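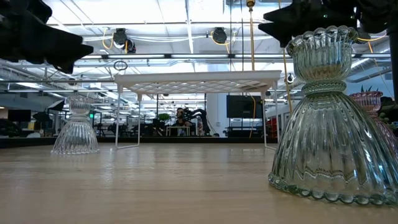 *Clear and pink glass on the table, with the white wire rack between the vases.*

If you've been meaning to look through somebody else's glassware, May is your month. The tabletop swap in Prirkville is back for its third year, and I stopped by on setup morning to see what had come in.

I went for the glass and I'm not sorry! The hourglass vases got me first — fluted cups on top, pinched waists, wide skirts at the bottom — and I'm a sucker for anything with a scalloped rim. The pink one is going to start arguments. Evanthia Michailidis, who runs the swap out of the Tromeo building, told me 82 households have signed up to bring things, and 311 pieces were on her list when I got there at 9 a.m. (She was still adding to it when I left.)

Pricing is simple. Everything costs tokens, you earn a token for each piece you bring, and nothing goes for more than 14 of them. Chipped pieces go in a box by the door and are free to whoever wants them for planters or mosaics.

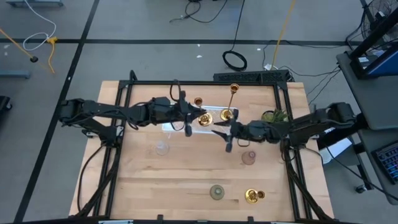
*Brass candle holders share the table with glass cups and a small potted plant.*

The brass is worth a look too. I liked the tall candlestick with the long thin stem, though my own shelf is full of candlesticks already and I've been told to stop. Uyên Quan, who is helping with the displays, prefers to mix brass and glass so people can picture the pieces together at home. I think she's right, because I came away wanting a pale green cup I have no use for.

Doors open at 10 a.m. and swapping goes until 3 p.m. Bring your pieces clean and wrapped in newspaper, and bring a box for the trip home. Parking is behind the building, on the Vrettos side.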